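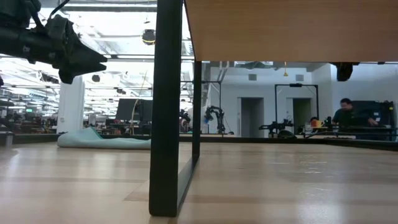
Pale wooden tops and a black metal loop leg, with the underside of one top in view.

How to steady a wobbly table with metal loop legs (and smarten up the top while you're there)

Last updated: Sunday, October 6, 2019

I love a plain wooden top on black metal legs. It's a cheerful, hard-working sort of table, it suits nearly any room, and best of all you can take it apart and put it back together with the tools in your kitchen drawer. Mine is a Stimberg, which came to me second-hand in June with a wobble so bad that my tea had ripples in it. One afternoon later it was as solid as a rock, and I've been tightening other people's tables ever since!

You will need:
an old blanket
a screwdriver or hex key to fit your screws
wooden cocktail sticks and wood glue
stick-on felt pads
a spirit level, if you have one
400 grit paper, soft cloths and a pot of clear oil or wax for the top

Find the wobble first

Before you undo anything, put both hands on the table and rock it gently from corner to corner. Then push it sideways. These are two different tests and it's well worth doing both. If it rocks from corner to corner, you're probably looking at an uneven floor or a leg that isn't sitting flat. If it sways sideways, the trouble is nearly always where the metal meets the wood.

Now move the table a foot or two and try again. If the rocking stops, it was the floor, and a felt pad under one corner will sort you out in a minute. Lucky you.

Get underneath

Clear the top completely and take off anything clipped or clamped to the edge. Spread the blanket on the floor, find somebody to take the other end, and turn the table over on to it. Please lift it right off the ground as you turn it. Dragging a table over on two legs is how the legs get bent in the first place, and it's how I scraped my skirting board.

With the table upside down, wipe the underside with a barely damp cloth. You'll be amazed at the fluff. A clean surface makes it much easier to spot a cracked patch or a screw hole that's gone too big.

Loosen, square up, tighten

This is the bit that makes the difference. Loop legs are a single rigid shape, so if one screw was done up tight before the others were in, the whole leg can end up slightly twisted. Back every screw off by half a turn or so. Give the leg a wiggle so that it settles flat against the wood, then measure from the leg to the end of the top at the front and at the back. On mine the two measurements were 7 mm apart, which explained a lot.

Nudge the leg until they match. Nip up each screw lightly, working on opposite corners of the plate, and only then go round again and do them up properly. Stop when they're firm. A screw into wood that keeps on turning has stripped its hole, and more force will only make it worse.

Mending a stripped hole

Very satisfying, this. Take the screw out, dip two or three cocktail sticks in wood glue and push them into the hole until it's snugly packed. Snap or trim them off level with the wood. Leave it overnight – I know, I know, but do leave it – and drive the screw back in the next day. It will bite beautifully. Don't be tempted by a longer screw unless you've measured how thick your top is.

My friend Friederike Ostermann did all the stripped holes on her big Pliltthorpe bench this way, and it has carried a sewing machine happily ever since.

Back on its feet

Turn the table the right way up, again with help, and put it where it's going to live. Check with the level in both directions. If you're using felt pads, make sure the bottom of the loop is clean and dry before you stick them on, and put one near each end of the bar. A pad in the middle gives the table something to pivot on and you'll be back where you started.

Then the top

Pale wood shows every ring and smear, especially with lights overhead, but it's also very forgiving. If yours has an oiled or bare finish, rub it lightly along the grain with the 400 grit, wipe off the dust, and work in a thin coat of oil with a cloth. After ten minutes or so, wipe away whatever hasn't soaked in. Two thin coats look far nicer than one thick one. Lay oily cloths out flat outdoors to dry, never in a heap, as they can catch fire by themselves.

If the top is varnished, skip all that. A wipe with mild soapy water and a dry cloth straight afterwards will do, and sanding would only scratch it.

Give the screws a quick check again after a week of use, when everything has had a chance to settle. Mine needed a quarter turn on one side and haven't moved since.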